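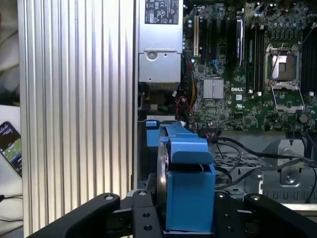
Songwriting, week 4: putting a real place in a song

Filed under: Course notes, Lyrics | 4 min read

Right, place names. I said last time we'd do bridges, but so many of you handed in songs set in "the city" or "this old town" that I've swapped the weeks round (bridges next Monday, I promise).

Start with Nazma Sikder's "Last 52 to Merier", which we played twice in class. The lyric is only 13 lines long and she names the bus, the town and one shop, Juvinau's, where the narrator used to buy strings on tick. None of it gets explained. We don't find out what Merier looks like or how big it is, and I don't think anyone in the room missed it! What we do get is the way she says the name, with the stress pushed onto the second half so it lands on the beat, and a bit crossly too, like someone who's had to spell it over the phone all her life.

Say the name out loud before you write the line. Mridha Road has a clump of consonants at the front, and if you put it on a fast upbeat the singer will trip. Put it at the start of a bar and give it room. Pamelix (the dance hall in the second song on your sheet) is the other way about — light, quick, three syllables, and you can rattle through it.

Then think about who's talking. A person who lives on a street hardly ever describes it. They say "by the chemist" or "where the wall came down". Visitors describe. Both are fine, but pick one, and if your narrator changes from one to the other halfway through, make that the point of the song. Shanthi Debnath does this beautifully in "Pamelix", where verse one is all landmarks and verse three is a stranger reading signs.
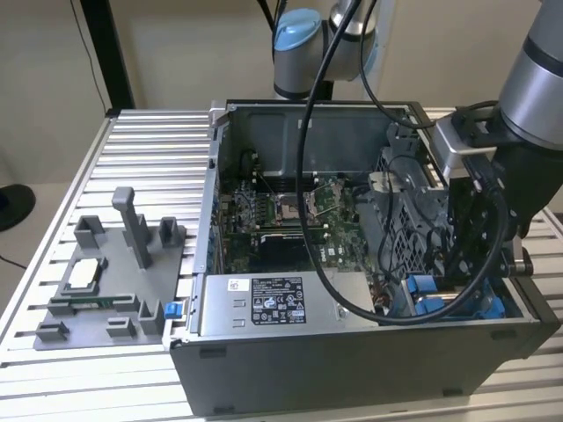 Dell tower on its side with the panel off, and two robot arms.

A few of you asked about rhyming on a place name. I'd go easy. If "Merier" turns up at the end of a line we all start waiting for "carrier" or "terrier", and the listener gets there before you do. Bury it mid-line and rhyme on something plain.

For next time: take a bus or a walk you know well and write prose about it, no rhymes, no chorus. Mine came to 703 words and was mostly moaning about a roundabout, so don't worry about quality. Underline anything only a local would say, then build one verse out of the underlined bits. Bring both versions, please, prose as well — we'll swap in pairs before the break.

6 comments | Share this post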